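Traltberg training centre sets money aside for two-armed robot

Aug 1, 2026

The Traltberg training centre has approved a plan to buy its first robot with two arms and hands with fingers. The machine will be used in the service and household course, where students learn to write and test simple tasks. The order should go out before the end of the year, and the first lessons are planned for January.

Until now the centre has worked with one small arm and a simple gripper, bought second-hand from Oseo. It is still good for lifting blocks and cups, but the teachers say that it cannot prepare students for the work which local firms are offering. Several of these firms are already testing hands with fingers on tables, shelves and kitchen counters.

Three suppliers were asked for a price. Grukach offered the complete set, with arms, hands, control computer and two days of training. Woldemariam offered the arms and hands only, at a lower price, but the centre would have to find the computer itself. Oseo did not have a suitable hand in stock. The choice between the first two will be made after both have given a demonstration on the centre's own tables. 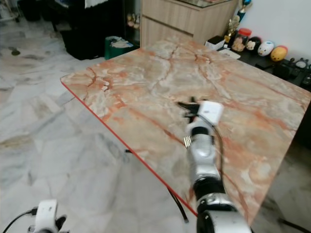

What costs the most after the robot itself is bought?
The hands. Fingers have many small parts and they wear faster than the arm, so the plan includes 2,000 euros a year for repairs and spare parts.

Smaller items are also in the budget. The centre has reserved 997 euros for cables, mounts and a second emergency stop, and 100 euros for each student group to buy objects for practice. Insurance will be paid from the general account, as it is for the other machines in the workshop.

The room needs little change. An extra power line will be installed along the back wall, and the floor will be marked so that students know where to stand when the arms are moving. Groups will be limited to six students at one time – the teachers had first asked for fewer, but the timetable did not allow it.

The old arm will stay in use for beginners. Firms that wish to book the new robot outside lesson hours can write to the centre's office from January. The price per hour is not yet decided.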